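Most kitchen drawers stop working because small, thin things slide under and over each other until you have to dig. The fix is shallow baskets and a sorting session on a clear table. Set aside an hour for one drawer. A second drawer goes faster.

This page covers flatware, sticks and stirrers, and the loose odds and ends that collect around them. Knives with exposed blades need a block or a sheath and are not covered here.

## What you need

- Three or more shallow baskets, all the same size
- A flat table with a wipeable top
- A tape measure
- A damp cloth and a dry one
- Masking tape and a pen

Baskets with perforated sides are easier to live with than solid trays. Crumbs show up, you can rinse the whole thing under the tap, and you can see from the side what is in it. I use a mesh set from Osus. Khadija Zerouali, who shares the kitchen with me, bought the Losusar ones for the pantry, and they do the same job with a slightly taller rim. If your drawer is less than 3 inches deep inside, check the rim height before you buy.

## Measure first

Measure the inside of the drawer, not the front panel. Take the width at the back as well as the front, because older drawers are often out of square. Write down the smaller number. Then measure the height from the drawer floor to the underside of the counter frame and take off half an inch.

Our drawer came with the Pelthorpe cabinets and has a screw head sticking up in the left rear corner. If yours has something like that, plan on a gap there or lift the basket with a felt pad.

## Empty the drawer

1. Take everything out and put it on the table. Don't sort yet.
2. Pull the drawer if it comes off its runners. Tip the crumbs into the sink.
3. Wipe the inside with the damp cloth and dry it. Leave it open while you work.
4. Remove any old liner that has gone sticky. Cooking oil takes off most adhesive residue, and dish soap takes off the oil.

## Set up the table

Line the baskets up along the back edge of the table, side by side, with the long sides touching. Keep the space in front of them clear. This is where the unsorted pieces go, a few at a time, with the rest of the pile off to one side or in a bowl.

Decide what each basket is for before you pick anything up, and put a piece of tape on the table in front of it:

- **Left:** long, thin things such as sticks, skewers and stirrers
- **Middle:** small pieces
- **Right:** flatware

If you have full place settings for more than four people, flatware will need a basket for each type. Add those to the right end of the row.

## Sort

Start with the sticks. They are the pieces that jam a drawer, and they roll into everything else if you leave them until last. Lower each one into the basket from above. Don't worry about lining them up at this stage. Crossed sticks are fine for now and take a few seconds to straighten when the basket is done.

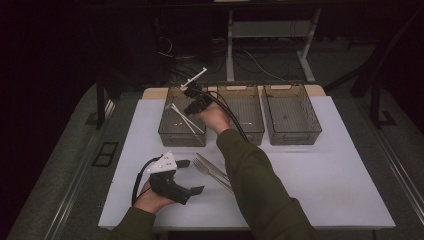 Small pieces come next. Check each one as you go and throw out anything broken or anything you can't name. Bag up spare parts for appliances and write the appliance on the bag.

Leave forks and knives for the end. Turn all the handles the same way, then lay them in by type. If a fork is too long for the basket, try it corner to corner before you give up on that size.

## Put it back

Before the baskets go in, shake each one over the sink to get rid of any bits that fell through or stuck to the floor of the mesh. Put the basket you use most at the front of the drawer. Ours is flatware at the front, sticks behind it, small pieces at the back.

Close the drawer slowly the first time. If something catches, it is usually a handle resting on a rim.

If the baskets slide when you open the drawer, cut a piece of non-slip liner to fit the drawer floor. The Ó Néill roll is 40 inches long and did two drawers with a strip left over.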